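Courses > Consumer Studies > Student Projects > Does the Unit Price Label Help?

Does the Unit Price Label Help? A Check of Shelf Tags in Two Grocery Stores

Our handout for this unit said that unit price labels "let shoppers compare products fairly." I wanted to know if that was true in the stores where my family shops. I picked Varkier Market, which is a full-size supermarket, and Jaston Foods, a smaller store near the bus station. I copied down the shelf tag for every item in nine categories: rice, dry pasta, cooking oil, laundry soap, paper towels, cereal, coffee, canned beans and dish soap. That came to 1029 tags between the two stores.

The first thing I looked for was whether the tag had a unit price at all. At Varkier every tag I copied did. At Jaston, 80 tags had only the full price, and most of those were sale tags. I don't think that is an accident, but I can't prove it. The sale tag is a different color and is slid in over the regular one, so the unit price may be hiding underneath. Either way the shopper can't see it at the moment when it would be most useful.

The second thing was whether the units matched. A unit price only helps if the two jars next to each other use the same unit. I marked a tag as a mismatch if most of its neighbors in the same category used a different unit. There were 173 of these. Coffee was bad, with some bags priced per ounce and others per pound. Paper towels were worse. Some were priced per roll, some per sheet and some per 100 square feet, and a "roll" is whatever the company decides it is.

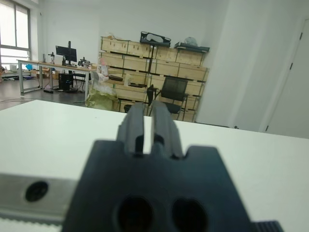 Dutance, July

I went back to both stores a second time to see if my first visit had been unlucky. It had not. Most of the mismatched tags were the same ones, in the same spots. Two coffee tags at Varkier had been fixed. One brand of dish soap that used to match now didn't.

I also tested the common advice that the bigger package is the better deal. Our textbook says this as if it were settled. For rice and oil it held up well. For cereal it often did not, and the "family size" box of one brand cost more per ounce than the regular box at both stores. Someone who followed the advice without reading the tag would pay extra for it.

Then there is the question of whether people read the tags. The handout quotes the Wickramasinghe survey, which found that most shoppers say they use unit prices. I have doubts about it. The survey asked people what they do, and people like to sound careful with money. It also didn't ask them to explain what the number meant. My own mother said she uses them, and when I asked her about paper towels she told me she just buys the ones on sale.

Limits of this project: two stores is a small sample, and I did all the copying by hand, so there are probably mistakes in it. I left out store brands at Jaston on the first visit and added them on the second. I did not talk to either manager.

I would give the labels partial credit. They work for plain foods sold by weight. For paper goods I would ignore them and bring a calculator, which the handout does not mention.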